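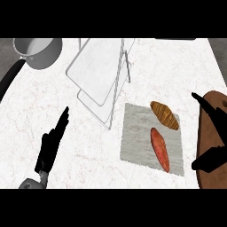 The Case for the Smaller Kitchen

By Saoirse Mulcahy

My building has a newsletter, and for the past year most of it has been about the renovation of the shared kitchen on the ground floor. The plan that won the vote adds a second island, two more ovens and a wall of cabinets. It takes the old reading room to do it. I voted against it and lost, and I have no plan to reopen the matter. But the arguments I heard in those meetings were the same ones I hear from friends who are redoing their own homes, and I think they are mostly wrong.

The main argument is that more space makes people cook more. I don't know anyone for whom this has been true. I know several people who built large kitchens and kept eating the way they did before. My cousin has an island you could park a small car on. Mail lives on it. She makes dinner on the two feet of counter between the stove and the sink, which is where she made dinner in her old apartment too.

Cooking takes place in a small area. You stand at a board, you turn to the burner, you turn to the sink. If those three are a step apart, the work goes quickly. If they are five steps apart, you carry dripping things across the floor. Restaurant cooks know this. I worked for two winters on the line at a place called Huamán, and my station was narrower than my bed. I could reach the salt, the oil, the pans, the towels and the pass without moving my left foot. We served full dining rooms out of a room most homeowners would call a closet.

Marleny Ñahui ran that kitchen, and she had a rule that nothing could be on the counter unless it was going to be used in the next hour. New cooks hated it. They wanted their things around them. After a few weeks they would stop leaving things out, and they got faster. When I go into a home kitchen now I can see right away whether the person cooks a lot, and the size of the room has nothing to do with it. I look at how much bare counter there is near the stove.

The second argument is storage. People say they need more cabinets because the ones they have are full. I believe them that the cabinets are full. Mine were. When I moved into this building I had to get rid of half of what I owned, and I did it badly and with a lot of complaining. I gave away a fish poacher, a pasta machine, a set of ramekins, three colanders, a waffle iron and a bread maker that had belonged to my aunt. I have missed the waffle iron. I have not missed the rest, and I had to look through old emails to my sister to remember what was in the boxes.

A full cabinet tells you only that things have been put in it. If you add another, it will fill up too, and you will own more things that you have to move aside to get at the pot you want. I have watched this happen with closets, garages and the trunk of my car. There is no reason kitchens would be different.

The third argument is resale, and here I have less to say, since I am not in real estate and don't want to pretend. It may be that buyers pay more for a big kitchen. Bilal Rawashdeh, who lives on the fourth floor and argued for the renovation with more patience than I argued against it, made this point several times. He said that even if none of us ever used the second island, the next owners would expect one. He may be right about what they would expect. I still think it is a strange way to live, arranging your rooms for a person you have never met who will probably tear them out anyway. The family that bought my parents' house took out the kitchen in the first month. My mother had chosen every handle in it.

Then there is the cost. The estimate we were given for cabinets alone came to 697 dollars per unit in the building, and the full share for each of us is 2,771 dollars. For some of my neighbors that is a nuisance. For others it is a serious amount of money, and they said so, and they were told the payments could be spread out. Spreading it out does not make it smaller.

I should say what the reading room was, because people who never used it talk about it as if it were empty space. It had 7 chairs, none matching, and a long table with a bad lamp. Colm Ní Mhurchú did his taxes there. The kids on the second floor did homework there because their apartment was loud. In the winter a few of us would sit in it with coffee and not talk. You can't put a number on that for a budget sheet, and so it did not appear on the budget sheet.

I've been told that the new kitchen will be a social space too. This is the fourth argument and the one I take most seriously. The idea is that with more room, more people can cook at once, and we'll all get to know each other over the stove. I would like that to be true. What I remember from the existing kitchen is that the small size was what made people talk. If Mercedes Bermúdez was using the big burner, I had to ask when she would be done. Then I would ask what she was making. That is how I learned to cook black beans with an orange in the pot, and how she ended up with my spare key. In a kitchen with four ovens and two islands I could have cooked at the other end and waved.

I don't want to make too much of this. Crowded rooms also cause fights. There was a bad one over a cast iron pan that someone had put in the dishwasher, and two people still don't speak. I also know that a small kitchen is a real problem for anyone who uses a wheelchair or a walker, and the current layout is poor on that count. The turn by the refrigerator is too tight. That should be fixed, and it should have been fixed years ago. It could be done by moving the refrigerator and taking out one low cabinet. A contractor from Destosside looked at it in January and said it was a two-day job. That option was printed on the back page of the packet and never discussed.

People who disagree with me tend to think I am against comfort, or that I want everyone to live like a monk. I like comfort. I like a sharp knife, a heavy pan, good light over the board and a drain that drains. I would spend money on every one of those before I spent a dollar on another six feet of counter. The light especially. Most kitchens I have cooked in are lit from the middle of the ceiling, so that you stand in your own way and chop in your own shadow. A strip light under the cabinet costs less than dinner out and will change your evenings more than an island will. The shared kitchen still doesn't have one, and as far as I can tell from the drawings, the new one won't either.

If you are thinking about your own kitchen, I would suggest waiting. Cook in the one you have for a month and pay attention to what stops you. Write it down on a piece of paper and stick it to the refrigerator. My list, when I did this, said: can't find lids, trash can in the way, dull knife, dark. There was nothing on it about size. I moved the trash can to the other side of the door. I threw out the lids that fit nothing. I took the knife to a man who sharpens them in the back of a hardware store. The dark took longer because I had to borrow a drill.

You may do this and find that you really are short of room. Some people are. A friend of mine raised four children in a kitchen where the oven door couldn't open all the way, and when she finally had the wall moved she cried. I would never tell her she was wrong to do it. She had cooked in that room every day for eleven years, and she knew exactly which wall and how far.

That is the difference, as I see it. She started with the oven door. Our building started with a catalog. The first meeting opened with pages of finished rooms passed around the table, and by the time anyone asked what was wrong with the kitchen we had, half the people there had already picked out a backsplash. I picked one out too, a green one. It was very nice and I could see it on the wall.

Work starts in the spring. The chairs from the reading room are going to whoever wants them, first come, and the sign-up sheet is by the mailboxes. I have put my name down for the one with the torn arm. The long table won't fit in anyone's apartment, so if you know a person with a big enough room and a truck, please leave a note under my door.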